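Gripper comparison in simulation: the wrist view gallery
Posted by Tarek Tarawneh in Test notes

Dronener asked us to look at three parallel-jaw grippers before anyone ordered hardware. We modeled all of them on the same arm and ran the same approach moves over a rough, dark surface, with the virtual camera mounted behind the palm. Each gripper got 321 approaches. The pictures on this page are stills from the wrist camera during those runs.

We rendered everything in plain grays. Color and labels come later, once the geometry is settled. What we wanted to know first was how much of the work area each gripper hides from its own camera.

Femo, wide palm

Palm width is the main complaint with the Femo. The jaws themselves leave a good gap to look through.
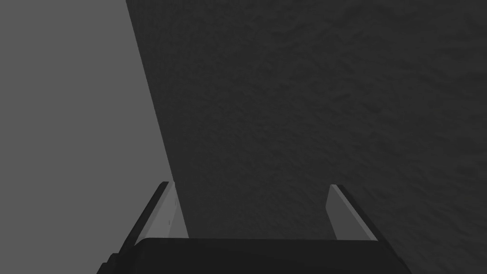 Fingers open over the dark mottled surface, with the left one close to its straight border. 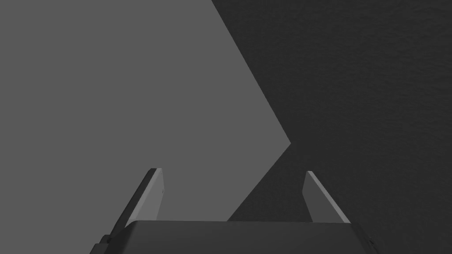
Open again, with the corner of the smooth gray area showing ahead of the fingers. The left finger has light gray behind it and the right finger has the dark grain.

Zondico, narrow palm

No stills yet. The narrow palm hides less of the lower view, but the fingers sit closer together and the gap between them is small. We had to move the camera mount back 40 mm in the model to get both fingertips in view, and that put the wrist cable in the way of the last joint. Mbwambo is redrawing the bracket.

Mbwambo test jaws

Our own design, made to bolt onto either palm. The inner faces are flat for now. A ribbed version is drawn up – it should be in the next set of runs in May.

Notes on the runs

Controller gains were the same for all three. Lighting was one soft source from above. The full set comes to 859 saved stills after we threw out the runs where the arm hit a joint limit. Anyone at Dronener who wants the rest can find them in the shared folder, sorted by gripper and then by approach angle.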